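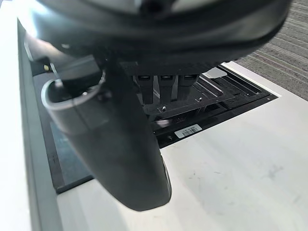

Bindu Marar wrote to me after the last talk that she had given up on sourdough because every book she owned told her to throw half of it away each morning, and she couldn't bear it. I read her letter out because I think a good many people in this room will have felt the same, and I'd like to begin there.

(Pause. Ask for a show of hands: who has a jar going at home, who used to have one.)

So, good evening, and thank you for having me back at the Esumlow hall. My subject tonight is keeping a starter in an ordinary kitchen, with a job and a family and a fridge that is already too full. I am not a baker by trade. I have kept the same jar for 19 years, through two house moves and one very bad July when I forgot it on a windowsill, and it is still going.

First point: how much you need to keep. The answer is a spoonful. My own jar lives in the fridge with a scraping in the bottom, hardly enough to cover the glass. The evening before I bake I add flour and water, leave it on the side overnight, use nearly all of it in the dough, and put the scrapings back in the fridge. There is nothing to throw away, Bindu, and I do hope you'll try again.

(Pass round the small jar. Remind them to leave the lid loose.)

Second point: flour. People worry terribly about this. I use plain strong white for the bread and a little rye for the starter, because rye wakes it up faster – you'll smell the difference, a sort of apple peel smell. When I was staying in Andutum with my sister I could only get a very soft local flour, and the loaf spread out like a cowpat, but the starter itself was perfectly happy. It will eat more or less anything.

Third point, and I always spend too long on this one, so watch the clock: temperature. My kitchen is cold. In winter a dough that the book says will be ready after lunch isn't ready until I'm thinking about bed. Look at the dough and let the book wait. For a large loaf I start with 1000 grams of flour, and I want to see it domed and a bit wobbly when I nudge the bowl, with a few bubbles showing at the sides.

(Handouts here. The loaf recipe is on the front, the pancake one on the back.) 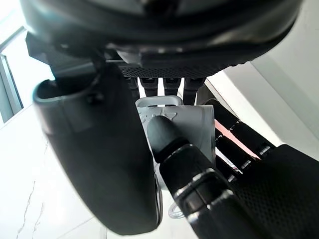
Marites Dela Peña asked whether she could leave the jar in the fridge for 7 weeks while she was away, and whether she ought to freeze it to be on the safe side. I told her to leave it be. A grey liquid will gather on the top and it will smell like nail varnish. Pour that off or stir it in, as you like, then feed it twice before you bake. If there is pink or orange anywhere, or fur, then I'm afraid it goes in the bin and you come and ask me for some of mine.

If you'd like a spare, and I do recommend one, smear a thin layer on baking paper, let it dry until it cracks, and crumble it into an envelope. Mine is in the drawer with the birthday candles. I once posted some to Trygve Nordin in a Christmas card and he had a loaf out of it by the new year.

(Time for questions. Bring the butter out now so that it softens.)

Next month: rye bread in a tin. Please bring a clean jar with a lid if you would like to take some starter home.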